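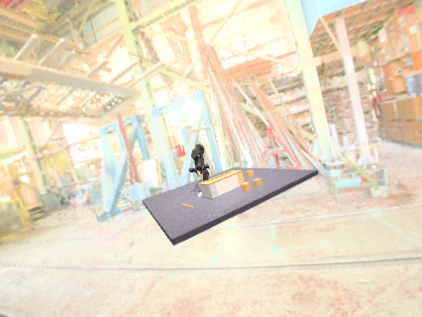
Week 3: Dialogue You Only Half Remember

September 12, 2024
By Czesław Sobczak
Filed under: Course Notes, Personal Essay

Reading for this week: the first two sections of "Vurnlow, Upstairs" in the course packet. Bring a pen and the draft you started last time.

1. The problem

Most of you are writing about things that happened ten or more years ago. You remember that your aunt was angry at the bus station. You may remember one sentence she said. You don't remember the other side of the conversation, and a page of quoted talk would be mostly made up. Readers of memoir accept some rebuilding, but they notice when a seven-year-old speaks in full paragraphs.

2. Four ways to handle it

Direct quotation. Use it for the lines you are sure of, or close to sure. In "Vurnlow, Upstairs" the father is quoted only twice in the whole first section. Mark both places.

Summary. "We argued about the car until it got dark." This covers an hour in one line and makes no claim about exact words.

Habitual speech. "She used to say the phone was for emergencies." You heard it many times, so you are on firm ground. Watch the verbs here. "Would say" and "used to say" get heavy after three or four uses in a row.

Open doubt. "I think he said May, though it may have been later." Use it where the doubt matters to the story. If every line is hedged, the reader stops listening.

3. Tags and punctuation

"Said" is fine almost everywhere. If you leave out quotation marks, leave them out for the whole essay. Last term several people switched halfway through, and in workshop we spent most of the time asking who was talking.

4. In-class exercise

Pick one conversation from before you turned sixteen. Write down only the words you are certain of. For most people this is under a line. Then write the conversation in 200 words, using those words once and summary for everything else. Trade with the person next to you and underline anything that sounds written by an adult.

5. For next week

Revise the Domański piece, or your own equivalent if you missed Week 2. Cut the longest speech to 80 words. Don't move the cut material into another speech.

Drafts go in the Sisanwood folder by Monday noon. Double spaced, name on every page. If you want comments on the ending, write that at the top, otherwise I will stick to the dialogue.

Office hours are unchanged.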